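How do you fold sweatshirts so they stay folded?
Posted in Laundry & Closets

I do laundry for a household that apparently changes clothes 50 times a week. The T-shirts I can manage. The thick fuzzy stuff puffs back up like bread dough and by morning the drawer won't close. Is there a trick, or do I need a bigger dresser?
Lumturie Angelovski

Do it on the bed, on top of the spread, and keep the unfolded pile at the far end. Fold the thing lengthwise, then lean on it with both palms and push the air out toward the end before you make the next fold. Most people skip the leaning. I have a navy one that needs it every single time.

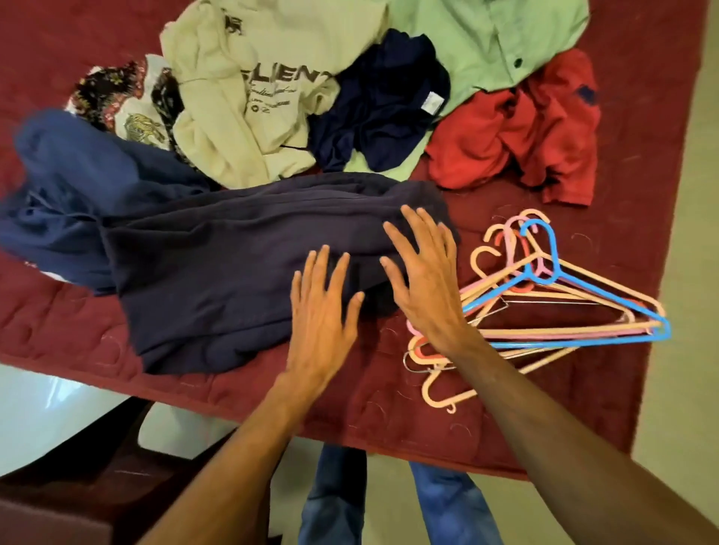 Virgil Jitaru
Member, Fenthorpe
2 people found this helpful

Hoodies are their own problem. Lay the hood flat down the back first, tuck the drawstring inside, then sleeves, then thirds. Don't stack more than you can pick up with one hand. And no, don't buy the dresser. I bought the dresser. It filled up in June and now I own two full dressers.

villanueva20
New member

just hang them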